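Famov Opens Third Collection Phase for Two-Arm Cloth Handling Data

UTUSSTEAD, November 15, 2025 – Famov has begun the third phase of its cloth handling data program at the Utusstead site. The program records examples of two-arm manipulation for Negi, the company's learning system for household and light commercial tasks. The phase covers flat spreading, edge alignment, folding, and transfer of textiles between a work surface and a container.

Collection is carried out in enclosed booths. Each booth holds two arms on a shared base. An operator guides both arms through a task from start to finish, and the joint positions, gripper states and camera streams are stored together as one example. Examples in which the operator stops partway are kept and marked as incomplete. They are excluded from training by default but are available for the study of recovery behavior.

The third phase uses 22 textile items in 6 task families. Items were selected for differences in weight, stiffness and surface pattern. Patterned cloth has been given a larger share than in the second phase, which relied mostly on plain towels. Review of the July results found that Negi located corners less reliably on cloth with high-contrast blocks or stripes, where a printed line can be taken for a fold or an edge.

Shelves, baskets and household items stay in the booths during recording. The first phase was recorded against a cleared background, and policies trained on it lost accuracy when other objects were introduced. Fixtures are now moved between sessions according to a written schedule, and the layout is logged with each session.

Camera coverage consists of a fixed view of the workspace and close views from the grippers. All streams are time-aligned before storage. Frames in which the cloth is largely hidden from the fixed view are retained, as the close views often hold the missing information.

Workspace and gripper views, Utusstead booth
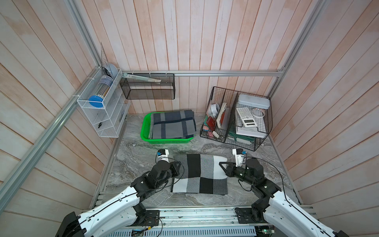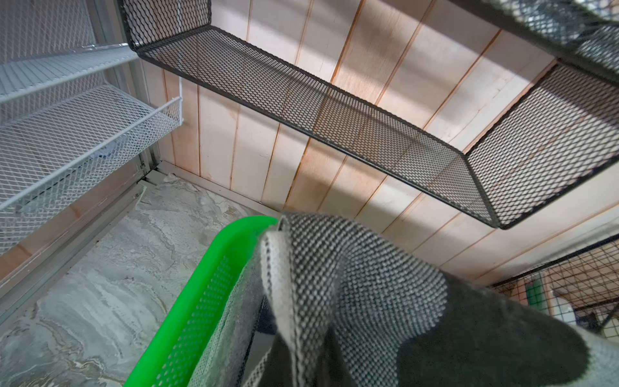 Nomness, which licenses Famov data for its own work on textile sorting, said the addition of patterned items was overdue and that its engineers had asked for it after the first release. The company also said it would like to see incomplete examples labeled with the point of failure, as a single "incomplete" mark leaves too much work to the user. In its own tests, Nomness said, most of the useful material for error recovery came from the few seconds before a grasp was lost, and those seconds are hard to find without a time stamp.

Famov will add a failure time stamp to incomplete examples from this phase onward. Earlier examples will not be relabeled at this time.

A total of 272 hours of recording is planned for the phase. Hours are counted from the first commanded motion to the last in each example; resets, calibration and operator breaks are not included. Each operator completes a practice block before recorded work starts, and practice data is deleted.

Quality checks take place in two steps. An automatic check rejects examples with dropped frames, missing joint data or timing drift above the set limit. A reviewer then watches the remaining examples at increased speed and assigns a task outcome. Where the outcome is unclear, a second reviewer assigns it independently, and examples on which the two differ are held out of the training set.

The data will be released to licensees in 6 parts, one for each task family. Every part will contain the recordings, session layouts, calibration files and review outcomes. The file format is unchanged from the second phase, apart from the new time stamp field. Existing loading scripts will ignore the field unless updated.

A held-out test set, recorded with textiles that do not appear in the training portion, will remain at Utusstead. Licensees may submit policies for evaluation on the same booth hardware. Submission rules and the evaluation schedule will be sent with the first part.

About Famov

Famov develops data collection equipment and learning systems for robotic manipulation. The company operates its collection site at Utusstead and supplies recorded manipulation data under license.

Licensing inquiries: Famov Data Office, Utusstead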